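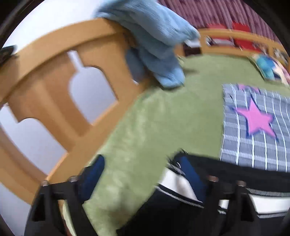
镂空的床头板我擦了三年，灰一点没少，衣服倒是越挂越多，一位读者在留言里这样写道，末了还问我们，能不能劝她家里人改用衣柜。劝人的业务本店没有开展。床、床单和床板上那些东西的事，下面尽量答。

木床与床品常见问题
Stovia 家居店客服整理，更新于2024年7月4日

一、床板与木头

镂空花板里的灰怎么清？

先说最省事的：不清。从门口看过去，它和清过的一样。如果您属于会蹲下来看的那类人，请准备一把软毛刷和一块拧得很干的棉布。刷子从花孔上端往下走，肩膀那种圆弧处多绕两下，窄槽的地方刷子进不去，把棉布叠成条，从正面穿到背面，两手一前一后来回拉，像擦皮鞋。擦完正面记得绕到后面看一眼，多数人的灰都在后面。

床靠墙的话，背面当然要把床挪开才擦得到。挪床时请两个人抬，别推。推过的地板会记得您很久。

可以用湿布吗？

可以用潮布，不可以用湿布。区别在于拧完之后还能不能滴出水来，能滴的请继续拧。花孔的切口是端面，比板面更爱吸水，吸多了漆会起毛，摸上去像没刮干净的胡子。

家具蜡要不要打？

Grakach 的木蜡我们店里有卖，所以您大概会以为我们要劝您打。漆面完好的床其实用不着。只有一种情况值得动手：顶上那根横梁的漆已经被手和衣架磨哑了。取黄豆大小一点，顺着木纹抹开，放一夜，第二天用干布推光。别往花孔里抹，蜡积在角上会变成白渣，抠起来很费指甲。

床板上磕掉一块漆，能补吗？

能补，补了也看得出来。先用同色的修补蜡棒填平，刮掉多出来的，再点一层清漆。颜色挑浅一号，深了像一颗痣。橙棕色的木头尤其难配，同一块板，早上看偏红，晚上开了灯又偏黄，建议在您最常看它的那个时段配色。

床一翻身就响，是木头坏了吗？

十有八九是螺丝松了。拿内六角扳手把床头、床尾和床边的连接处各紧一遍，紧到拧不动为止，别再加那半圈。那半圈是我们维修部的主要收入来源。

紧完还响，就把床铺板取下来，在它和边梁接触的地方贴一条薄毛毡。再响，请检查是不是床头柜。我们上门修过的响床里，有的从头到尾都很安静，出声的是旁边抽屉里的一串钥匙。

二、床单

床单铺平了，睡一晚又跑，怎么办？

先量床垫。很多人买床单只看长宽，不看厚度，结果四个角像穿了小一号的袜子。床垫连同上面那层薄垫一起量，再加上往下掖的余量。Yüksel 的床笠在标签上写了适用厚度，字很小，但确实写了。

平铺的床单没有松紧，只能靠掖。先掖床尾，再掖两侧，角上折成斜面再塞进去，医院里那种折法。床边有木栏的，手背会擦到木头，可以用一把木锅铲把布送进缝里。锅铲用完请洗，或者从此让它住在卧室，家里人问起来随您怎么编。

浅绿色的床单洗着洗着发黄，有救吗？

要看黄在哪里。整片均匀地黄，多半是洗衣液没漂干净，下一回减半用量，多漂一遍。只在枕头和肩膀附近黄，是汗和护肤品，用温水加氧漂粉泡两个小时再洗，颜色会回来大半，剩下那一小半请当作床单自己的阅历。

千万别用含氯的漂白剂，浅橄榄绿遇上它会变成一种说不出名字的颜色，退换货部门也说不出。

另外提醒一句，先换个灯看看。暖色灯泡底下什么布都黄，有顾客为此寄回来两床床单，白天在仓库里打开，好好的。

床单要不要熨？

您有时间吗？

如果有，趁半干的时候熨，从中间往两边推，熨完立刻铺上，别叠。叠过再铺，折痕会整整齐齐地回来，跟没熨一样，还多了几道直线。没时间的人可以把床单从洗衣机里拿出来时用力抖几下，直接铺到床上晾（开窗，别盖被子），晚上睡觉前摸一遍，确定干透。

多久换一次？

书上怎么说的您都知道，我们也知道。家里有宠物上床的，再勤一点。宠物不上床但您怀疑它上过床的，按上过算。

Turkano 的80支和便宜的差在哪儿？

80支纱细，摸着滑，冬天刚钻进去有点凉。便宜的纱粗一些，洗过几次会变软，但软和滑是两回事。如果您睡相比较奔放，粗一点的反而好，抓得住床垫。滑的那种会在夜里把枕头送到地板上，每晚一次，很守时。

三、床头上挂的那些东西

床头板上可以挂衣服和毛巾吗？

我们在说明书里写了不可以。我们自己家里都挂着。

非要挂，请挂干的。半干的毛巾搭在漆面上过一夜，底下会闷出一片白雾，擦不掉，只能等它慢慢散，有时候散了，有时候就留下来陪您。厚的浅色浴巾还好些，深色牛仔裤最麻烦，掉的色会顺着木纹往下走，看着像专门做旧的，可惜做旧要另外收钱。

挂在床头的毛巾总往下滑，落到床单上怎么办？

顶上横梁是圆弧的，布当然往下滑。对折以后让两边一样长，能多撑一会儿。再不行就往床板拐角上搭，角会把布卡住。也有人钉钩子，请不要钉钩子。钉子从花板背面穿出来的样子，我们见过两次，两次都有人在半夜先用手发现了它。

滑到床单上的那块毛巾，如果是擦过头发的，趁早拿走。床单吸潮的速度比您睡着的速度快。

穿过一次、还不想洗的衣服应该放哪里？

古老的问题。放回衣柜心里过不去，扔进洗衣篮又冤枉，于是它们都到了床头板上。

我们试过几种办法。椅子：有效，直到椅子看不见为止。门后挂钩：有效，直到门关不上为止。落地衣架：最体面，缺点是夜里起来看着像站了个人。目前我们推荐在床尾放一条窄凳，只准放第二天还要穿的，别的当晚就得表态，要么洗要么收。规矩定下来之后大约能维持到换季。

四、铺床这件事本身

早上起来到底要不要铺床？

各家有各家的说法。站在床垫的立场，起床后先把被子掀开，让床透透气，洗漱吃饭之后再铺，比一睁眼就铺得严严实实要好。站在迟到的人的立场，掀开就可以走了，回来正好接着透气。

怎样铺得快？

步骤不多，顺序要紧。

先把床头板和床上的衣服全部拿走，扔到别处，别想它们该去哪儿。
站在床的一侧，把床单朝自己这边拉紧，掖好，再走到另一侧，只做一遍。
手掌从中间往床边抹平，长的皱从两头扯，短的皱不用管。
枕头拍两下，靠床头板立起来。花孔透出后面的墙，枕头一立就都挡住了，灰也一起挡住了。
被子对齐床尾，完事。

至于第一步里扔到别处的衣服，请见上一节，祝顺利。

床一侧贴着木栏，够不着里面那条边怎么掖？

跪到床垫上去掖，掖好以后倒着爬下来，顺手把膝盖压出来的坑抹平。您没看错，每个人都是这么干的，包括样板间里的同事。

床挪动方便的，可以让床和旁边的东西之间留出能侧身走进去的一条缝。留了缝就要扫缝，掉进去的袜子通常只有单只。

五、买和退

买床可以送货上楼吗？

可以。订单满700元免运费，上楼另算，有电梯的不算。请提前量好楼梯拐角，床头板是整块的，不能折，师傅也试过跟它商量。

收到的木头颜色和网页上不一样？

每块木头都不一样，每块屏幕也不一样，两头加起来就更远了。如果差得离谱，请在白天、不开灯、靠近窗的地方拍一张，连同订单号发给客服。晚上开着橘色台灯拍的，我们看什么都是橘色的。

拆了包装的床单还能退吗？

没下过水的可以，连同原来的卡纸一起寄回。卡纸已经被孩子画过画的，我们也收，画得好的会贴在仓库墙上。铺过一晚的不能退，请不要在退货理由里写“只躺了一下”。

床头板的花孔可以定做别的形状吗？

目前只有目录上的几款。曾有顾客希望按自家猫的侧影来开，图纸我们认真看了，尾巴那一段太细，锯到一半必断。猫坐着、尾巴收起来的版本还在问工厂，有消息会更新在这一页。

没找到您要问的，请写信给客服，来信里附上床的型号，型号贴在床铺板背面。要看到它，得先把床垫掀起来，顺便可以找找那只袜子。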